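In Praise of the Second Hand

I have been reading robot papers for a good long while now, long enough to remember when picking up a block and setting it down in a slightly different spot was enough to get you a talk slot, and I'd like to make a case for something that still doesn't get the respect it deserves. I think we should be grading our robots on the moments when two hands are on the same object. Not on whether the drawer got closed or the cup got to the shelf, or at least not only on that, but on what happens while both hands are holding on.

Most of the numbers we print are success rates for whole tasks. The trial begins, the trial ends, somebody ticks a box. I've ticked plenty of those boxes myself and I don't mean to scold anyone. But a box at the end of a long task tells you very little about the part where things get delicate, and in household work the delicate part is very often a shared grip. Think of your own morning! You open a bag of something, you twist a cap, you pass a tube from one palm to the other without once thinking about which hand is in charge.

A snack bag or a refill pouch or any of those crinkly plastic things is a fine test. The film gives, so each hand is feeling the other one through it. If the left pulls a little too hard, the right has to know. 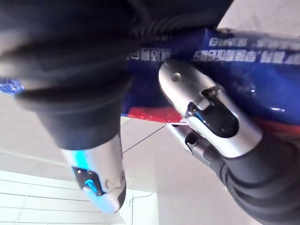
Both grippers on one plastic package, from the wrist camera.

When Zihan Yan and I went back through the episodes we collected for the Temik study, all 1,365 of them, we did something a bit tedious and marked every stretch where both hands were in contact with the same thing. It took us most of December and a great deal of tea. We found 435 episodes with a shared grip in them, which was more than I had guessed, and of those, 348 ended in success by the ordinary measure. That comes to 80 percent, and if you had shown me that figure by itself I would have been pleased and gone home early.

Then we watched them. Quite a few of those successes were really one hand doing the work and the other one along for the ride, pressing lightly or even fighting a little and losing. The task got done, so the box got ticked, and the policy learned nothing about cooperation because nothing in our scoring ever asked it to. I felt rather foolish about that, I'll admit, having designed the scoring.

So what would I put in its place? My suggestion is a plain one. Score the shared grip as its own event, with its own start and finish. Did the second hand arrive without shoving the object? Did the load move from one hand to the other when it was supposed to? If one hand let go, did the other one have it? You can do a lot of this from joint data and the wrist views, and where you can't, a patient person with a notepad does very well.

Bathrooms are my favorite place to try it, and I wish more groups would leave the kitchen now and then. A tube of toothpaste is a lovely little problem. It's stiff at one end and soft everywhere else, and the hand on the cap has a completely different job from the hand around the body.

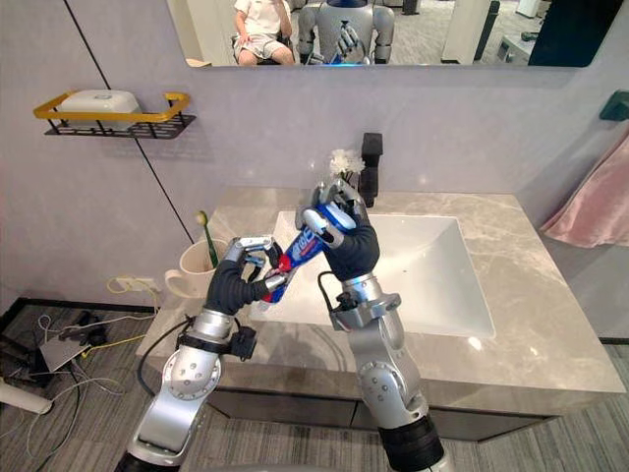
One hand at the cap and the other around the upper body of the tube, over the sink basin.

Jessie Lindsay, who read a draft of this and disagreed with a fair portion of it, thinks I am asking for too much labeling and that a big enough policy will sort out its own hands if we just feed it more demonstrations. She may be right in the long run. She pointed to the Nurnetti results, where more data did smooth out the handoffs, and I grant her that. My trouble is that I can't tell how smooth they were, and neither can she, as the paper reports whole-task success and stops there. You can't very well say a thing has improved when you never measured it in the first place.

We're adding shared-grip scores to the next round of Temik, with both of us marking the same clips separately so we can see how often we disagree. I expect it will be often. If you have bimanual data sitting on a drive somewhere, pull out a small batch and mark just the shared grips, and then write and tell me what you found. I would be glad to hear from you, even if it's to say that Jessie was right.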